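Blankets wanted before the cold: bedding drive opens in Tostville

The yearly bedding drive in Tostville starts again in November, and this time the organizers ask for something more than a full bag at the door. They would like every blanket to arrive clean, checked and folded in one same way, so that it can go directly to a family bed.

Last winter the drive received 200 pieces. Many were in good condition, but they came rolled, knotted or pressed in plastic, and the people in the sorting room on Carrasco Street spent 18 evenings only to open and fold them again.

"We were very thankful, but also very tired," says Estela Garrido, who coordinates the collection. "A blanket that is folded well at home takes one minute of our time. A blanket in a ball takes ten."

Knitted blankets are the most requested, and also the most difficult. They stretch when you lift them by one corner, and the thick ones do not want to stay flat. Garrido recommends to use the bed as a table. A brown knitted one with yellow suns, laid across a children's quilt with bears and puppies, is a good size for this kind of work, and a double bed gives enough space to spread it.

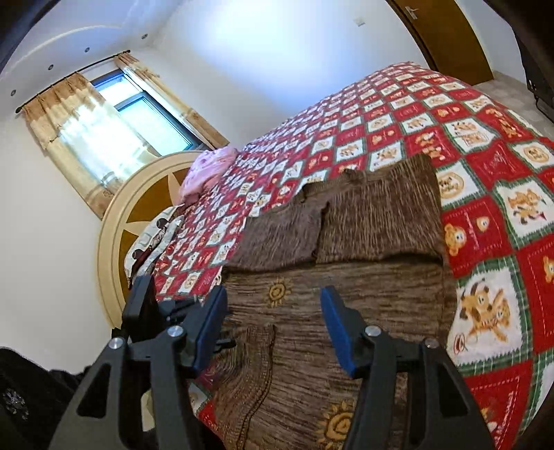
How to prepare a blanket

Wash it first, following the label, and let it dry completely. Knitted wool should dry flat. After this, spread it on the bed and pass your hand slowly over both sides. Small pulled threads are not a problem - you can bring them back with a blunt needle. Holes bigger than a coin should be repaired before the blanket is given.

Then fold it lengthwise, and smooth it from the center to the sides. Fold it again across, until it has the size of a pillow. Please do not pull the knitting to make the edges meet exactly. It is better to have one edge a little longer than to have a blanket which lost its shape.

Embroidery and other raised decorations need some attention. If it is possible, keep the fold away from them, as a hard fold can leave a mark after some weeks in a box. In ribbed fabric it is easy to follow the line of the ribs with the fingers and to find the wrinkles that are hiding between two layers. A golden-yellow sun with a spiral in its center, like the one on this brown piece, looks much nicer when it stays on the flat part.
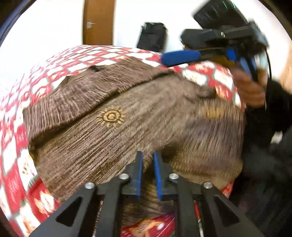 Tostville Home and Bedding Group - Winter Collection

The group accepts blankets, quilts and pillowcases in all sizes. Children's patterns are very welcome, because almost 400 children are living in the district that the drive covers. Used pillows, electric blankets and mattress covers cannot be accepted this year.

Boxes are provided by Vendico, a local packing company, and they are free for donors. Each box has space for 3 folded blankets. Write on the lid if they are for a single or a double bed, and if there is wool inside, for families with allergies.

The boxes can be left at the side entrance of the Bralteck building, from four in the afternoon until seven. Persons who cannot carry a box can leave a note at the same entrance with their address, and somebody from the group will come to pick it up. The first delivery to families is planned for the end of the month.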